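Progress report to Gralteo, period ending June
Project: English edition of the web serial Tromari

Translation of volume 2 is complete. Brunton delivered the final 50 chapters in draft, and 90 percent of these have passed line edit. The rest are held up by the second-life timeline: the heroine's age at the divorce differs between chapters, and the author's corrected outline arrived in May.

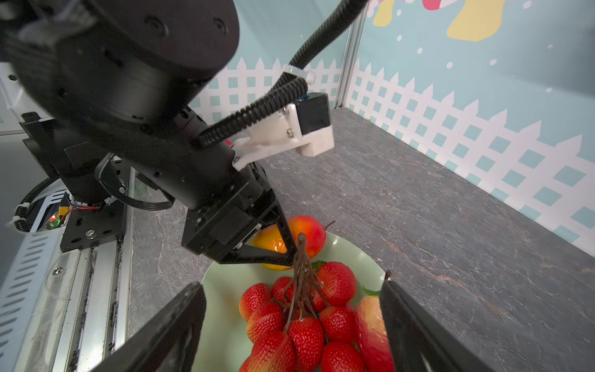

The term list now covers family titles, court ranks and the sect names that change after the rebirth. Fidine has loaded it into the editing tool, so mismatches are flagged before a chapter reaches the proofreader. Forms of address between the two sisters remain open – the draft uses three.

Serial release continues at four chapters a week. Spending is within budget, with one line moved from cover art to proofreading.

Next period: close the held chapters, begin volume 3, send sample pages for the print edition.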